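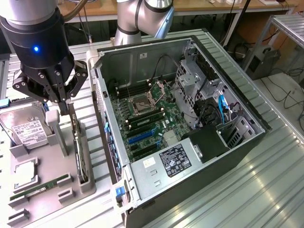

I've been pricing parts for an old desktop since September, and the plan keeps shrinking. First it was going to be a new board, then just a new processor, and now it's mostly memory and a drive. I like to get everything out where I can see it before I spend money. With the tower on its side, the processor and the hard disk sitting out on the tray and the socket bracket up, it's easy to check what fits where. The power supply is staying.

Chutima Kaewsai sold me a used memory stick for 15 dollars, and I paid 4 more for thermal paste - the cheap kind, but it spreads fine. I still need a longer SATA cable. Santoso had them for 13 with shipping, so I'm going to look in the spare parts drawer again first.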